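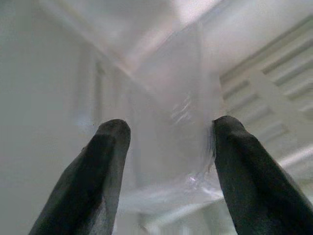
Custgate Cervical Traction Pillow

Item 1192
Sold by Pasaribu Home Therapy Supply

The Custgate is a contoured foam pillow for people who wake up with a stiff neck or who sit at a desk for most of the day. It supports the curve of the neck while you lie on your back and lets the weight of your head do a gentle stretch. There is no pump, no strap and no door bracket. You lie down on it for a few minutes, then get up again.

It is used in two ways. Most customers keep it on the floor or the couch for short sessions in the evening. Others turn it over and sleep on the flatter side. Both sides use the same foam, but the raised ridge on the session side is firmer to lie on and is not meant for a full night.

Sizes

Small: for shorter necks and for most people who wear a child or youth shirt size.
Regular: fits most adults.
Tall: for long necks and broad shoulders.

If you are between sizes, order the smaller one. A ridge that is too high pushes the chin toward the chest, and you will feel it in the upper back the next morning. The size is printed on the tag inside the zipper.

How to use the session side

Place the pillow on a flat, firm surface. A carpeted floor or an exercise mat is fine. A soft mattress lets the pillow sink and takes away most of the stretch.

Sit in front of it and lower yourself back slowly, using your hands. The ridge should meet the middle of your neck, and the back of your head should rest in the hollow. Your shoulders stay on the floor. Bend your knees if your lower back is uncomfortable.

Start with two minutes. Stay at that length for the first week, once a day, then add time as it feels comfortable, up to 10 minutes. To get up, roll onto your side first and push up with your arms. Do not sit straight up from the pillow.

A mild pulling feeling is normal. Sharp pain, tingling in the arms or hands, dizziness or a new headache is not. Stop using the pillow if you have any of these and talk to your doctor or chiropractor.

Who should not use it

Do not use the Custgate if you have had a neck fracture or neck surgery, if you have been told you have an unstable joint in the neck, or if you have severe osteoporosis or rheumatoid arthritis affecting the neck. Ask first if you are pregnant or being treated for high blood pressure. It is not for children under 12.

The pillow is a comfort and support item. It does not diagnose or cure anything, and it does not replace an exam. If your neck pain came on after a fall or a car accident, have it looked at before you use any home product.

Covers and care

The pillow comes with one Dullia knit cover, which zips off along the back edge. Machine wash it cold with similar colors and tumble dry low. Do not use bleach or fabric softener. The foam itself cannot be washed — wipe spots with a damp cloth and let it air dry away from direct sun.

New foam has a slight smell when it is first unwrapped. Leave it uncovered in a room with a window open for a day or two. If it is still strong after that, call us.

A second cover can be added to any order. The older Kistska terry covers also fit the Regular size, but not Small or Tall. We still have a few in gray.

Replacing the foam

With daily use the ridge softens over time. To check it, press down with your palm and let go. If the dent is still there after you have counted to five, the foam is worn and no longer gives proper support. Replacement cores are sold without a cover at a lower price. They fit all Dullia covers in the matching size.

For clinics

We supply chiropractic, massage and physical therapy offices. Clinic orders are packed flat and can mix sizes. Wipe-clean vinyl covers are available for treatment rooms in place of the knit. Price breaks start at 100 pieces, with a second break at 400. Smaller offices are welcome to order by the piece at the regular price.

Jean Sutherland handles clinic accounts and can send a sample in each size before you order. Please include your office name and shipping address with the request.

Returns

Unused pillows can be returned within 30 days. A pillow that has been tried can be exchanged once for another size, as long as the tag is still attached and the cover is clean. You pay return shipping on exchanges unless we sent the wrong size. Covers bought separately are final sale once washed.

In the box

Foam core in the size ordered
Dullia knit cover
Instruction sheet in English and Spanish

Related items

Dullia knit cover, single
Replacement foam core
Vinyl clinic cover
Kistska terry cover, Regular only, while they last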